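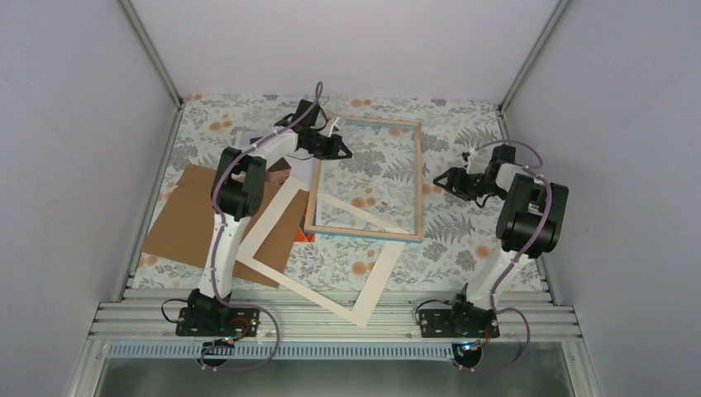 4.2 Comparison of the two finger types on the frame task

Figure 3. The bimanual cell during the picture frame task. The wooden frame, the mat border, the backing board and the printed sheet are on the patterned covering, within reach of the two arms.

The second experiment compares the Costetti fingers, which are short and stiff, with the Irkier fingers, which have a longer and softer tip. Both types were mounted on the same pair of arms, and the controller gains were not changed between the sessions. We chose the assembly of a picture frame because the parts are flat and lie over each other, as can be seen in Figure 3, where the mat covers a part of the backing board and goes under the wooden frame. A flat part of this kind offers very little edge to a gripper, and the difference between the fingers should therefore be easy to observe.

Each trial starts with the parts placed by hand in a free arrangement. The left arm has to take hold of the frame at its side and keep it still, while the right arm brings the other parts one after another. A trial is counted as complete when the sheet, the mat and the board are all inside the frame. It is stopped if a part falls from the work surface or if the controller reports a force above the limit. We kept the floral covering from the earlier experiments, as the Jurić segmentation module had been trained in March on a plain background only and we wished to know how much it suffers from a printed one.

We ran 205 trials with each finger type. With the Irkier fingers 59 trials were stopped, and with the Costetti fingers 53. This difference is small and we do not wish to build a conclusion on it. The reasons for stopping were more informative. The stiff fingers failed mostly at the first lift of the mat, when the tip pushed the mat forward and did not go under it. The soft fingers lifted the mat well, but they often let the wooden frame turn in the grasp when the board was pressed in from the other side.

The segmentation module confused the printed flowers with loose parts less often than we had expected. Most of its errors happened inside the opening of the frame, where the pattern is visible through the clear centre. For these cases we added a depth check from the Dustus library, with a time limit of 2000 milliseconds, after which the arm goes back to its waiting position. The same check was active for both finger types.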